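STASBRIDGE, October 18, 2025. Merrick, the family-run maker of soups, broths and ready-to-heat suppers, is very happy to announce that its Farama line of slow-cooked bean soups will be on shelves in 458 independent grocery stores by the end of the month, and that every one of the soups will be made, start to finish, at the company's newly enlarged kitchen on the east side of Stasbridge.

Farama began as a winter special for the company's own lunch counter, and customers simply would not let it go! The first batch was a plain white bean and rosemary soup, cooked overnight in a single kettle (a rather dented one, which is still in use for testing), and regulars soon began turning up with their own jars to take some home. The new line keeps that recipe just as it was and adds a black bean soup with orange peel, along with a red lentil soup that has a little more pepper in it than the lunch crowd was used to.
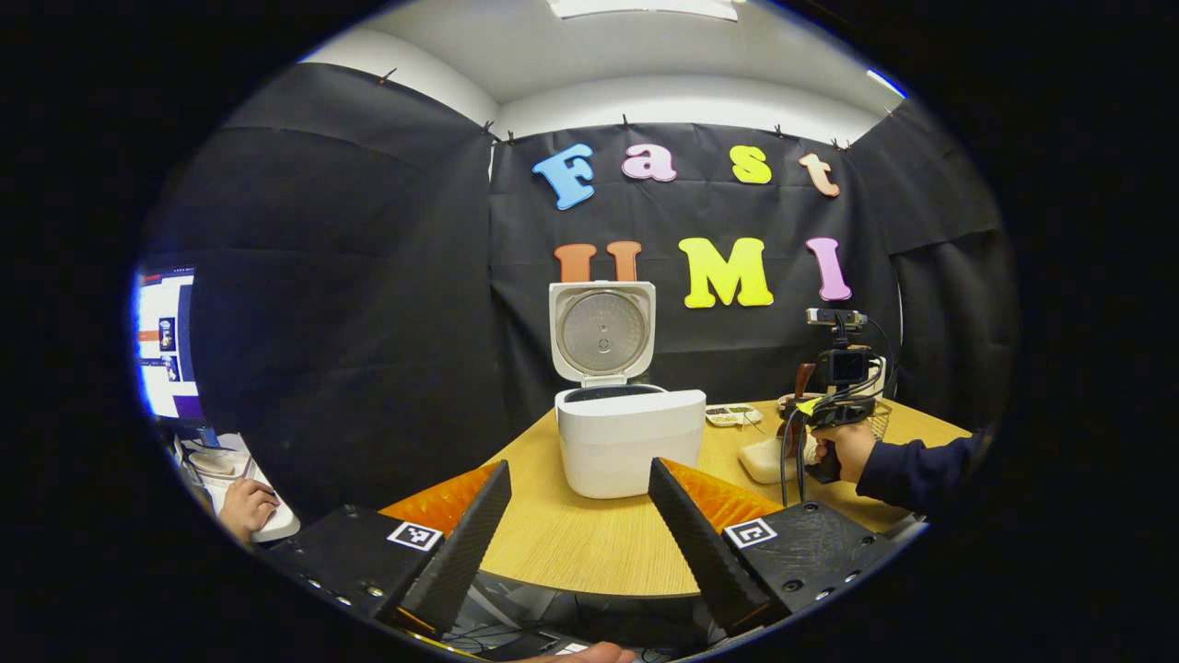

The beans come from growers in the Nivley valley, where Merrick has been buying since its earliest days. In August the company signed new agreements with the growers there, setting a fair price before planting so that families can plan their year with a bit more comfort. The first delivery under those agreements came to 2,347 sacks, and the storeroom has smelled wonderfully of dry beans and burlap ever since.

"We cook the way we would at home, only with much bigger spoons," said Lorraine Sutcliffe, managing director of Merrick. "People ask me what the secret is, and I always have to tell them it's a long soak, a low flame and plenty of onions, and then I usually end up giving them the whole recipe, so I suppose it was never much of a secret."

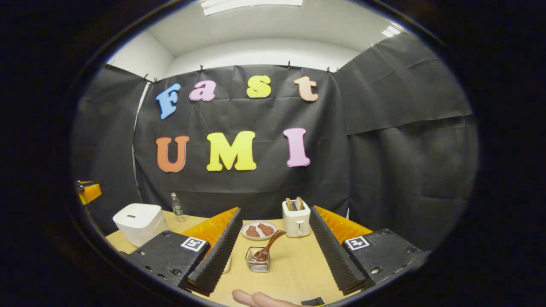

Detlef Pfeiffer said he would have sold the lentil soup years ago if anyone had let him, and added that his own store had a waiting list for it after a single afternoon of tasting.

Each Farama soup comes in a 400-gram pouch that serves two, and can be warmed in a pan or in the microwave. Stores wishing to carry the line are warmly invited to write to the Merrick sales office in Stasbridge, which will gladly send samples of all the soups along with a small folder of serving ideas.

We use cookies to remember your settings and improve your visit. Accept all | Manage preferences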